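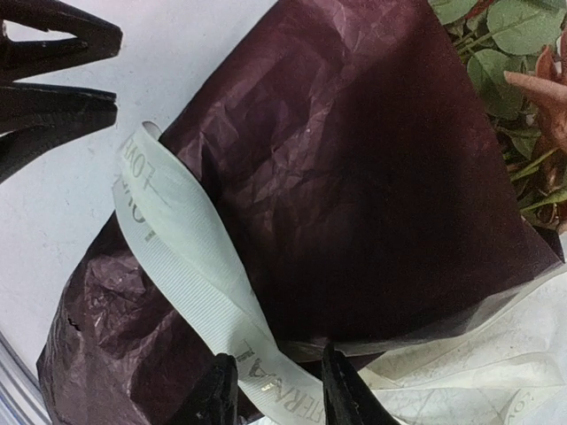 # winda-wraps

Hi! These are my notes, templates and records for wrapping flowers in paper, kept in one folder so I stop losing them. It began as a text file on my phone and then got completely out of hand (517 rows in the log now, yikes). If you like fussing with paper and ribbon as much as I do, come on in.

Last tidied up: Wed 31 January

## What's in the folder

- `log.csv` – one row per bouquet, 517 rows
- `papers.md` – my opinions on 93 papers, some of them pretty grumpy
- `templates/` – 6 cutting templates, letter size, tape the pages together
- `ribbons.md` – very unfinished, sorry

The log columns are `date`, `paper`, `paper_color`, `ribbon`, `stems`, `fold`, `redo` and `notes`. `redo` is how many times I undid the thing and started over. A blank means I forgot to write it down, so please don't read it as zero! Asnakech Chala typed in the oldest rows from my paper notebook and she put a question mark wherever she couldn't read my handwriting. I've left those alone.

## Dark papers

I have a real weakness for burgundy. It goes almost black in the folds and then you get these pinkish lines wherever it wrinkles, and I could look at that all day. The trouble is that a shiny dark paper remembers everything you do to it. Fold once, change your mind, and the first fold is still sitting there. So I do my thinking with newspaper, and the good sheet only comes out when I know what I want.

For dark papers I like a pale ribbon. Mint, cream, a chalky white. Grosgrain over satin every time, it has some grip and the loop stays where you put it. Satin slides down the wrap while you're hunting for the scissors (ask me how I know).

Gosselin is the one I reach for in the deep reds. Drukex is stiffer and better for big flared collars, but it's a pain to gather at the bottom. Both have their own section in `papers.md`.

## Getting set up

I practice with artificial stems. They don't drip, they don't wilt, and I can wrap the same ones over and over while I sort out a fold.

1. Clear the whole table. A full sheet takes up way more space than you think it will.
2. Fluff the stems. Bend the leaves out and turn the blossoms so they aren't all staring the same way.
3. Park the flowers in a vase toward the back and spread the paper out in front of it. Pale pinkish-cream blossoms next to a deep red sheet is my favorite combination so far, and having both out on the table lets you check the colors before you commit to anything.

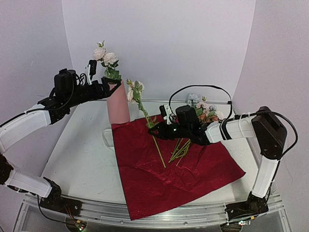
4. Turn the sheet so a corner points away from you, and lay the stems down with the top bloom a hand's width below that corner.
5. Bring the left side over, then the right. Keep it loose up top.
6. Gather the bottom in your fist and squeeze. Crumples are fine here! They help the ribbon hold.
7. Ribbon around the gather, one loop, leave the tails long and trim them last.

## Known problems

- `paper_color` is whatever I felt like calling it that day. Burgundy, wine, maroon and "dark red??" are probably all the same paper.
- Template 6 prints too small on my Floltix printer. It might be the printer, it might be me.
- Early rows mix up inches and centimeters. Anything under `stems` that says "short" is no use to anyone.

## Using this stuff

Take whatever you want, print the templates, change them. Evangelia Koutsoukos drew templates 2 and 4, so please keep her name on those. If you find a mistake in the log, send me the row number and I'll fix it next time I sit down with it.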